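Workshop notebook – trays, floor and sorting bench
January 2020
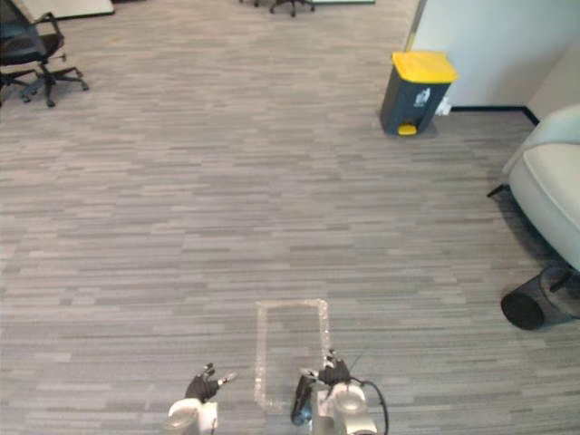

Spent the morning on the tray question again. Lowri Gittins wants one size for the whole sorting bench so that we stop mixing the old Pimberg boxes with whatever came in the Dotora order, and I agree with her, but the sizes on the order sheet don't match what is on the shelf. Measured the shelf ones and wrote the inside lengths on tape underneath. The long clear ones are the ones to keep. They do have a drawback on the grey carpet, where the strip pattern shows straight through the plastic and an empty tray is only a faint outline. I would like a coloured band round the rim of each, or a sheet of plain card in the bottom. Card is cheaper and can be thrown away when it gets dirty.

Tried card first. Cut it a little under size so it drops in without bowing. White is too bright under the bench lamp, buff is better. Small dark screws show up well on it, brass ones less so. Left two lined trays with Trefor Wogan to use for a week before we cut any more.

Stock: 184 trays on the Dotora sheet, delivered in December. Eight have cracked corners and are set aside on the bottom shelf with a note on them. Do not put them back in the pile. Lowri to ask whether they can be swapped. If not, they will do for offcuts.

Labels. The paper ones on the Pimberg boxes lift at the corners after a few wipes. Gruka tape holds, but the pen rubs off it unless left to dry properly. Went back to writing on the underside, where hands don't reach. On a clear tray it can be read from above if you write it backwards – Trefor's idea, slow to do, and it won't work once there is card in the bottom. Dropped for now.

Carpet. Loose tiles by the door need sticking down before anyone wheels the trolley over them again. The strips should all run the same way, so check that before the glue goes on. The last lot were laid with one turned and it still catches my eye.

Still to do:
Find the other cutting mat
Buff card, two packs
Put the Bühler catalogue back in the office, it has been on my bench since December
Ask Trefor how the lined trays stack. I think the card may slide forward when the top one is lifted off.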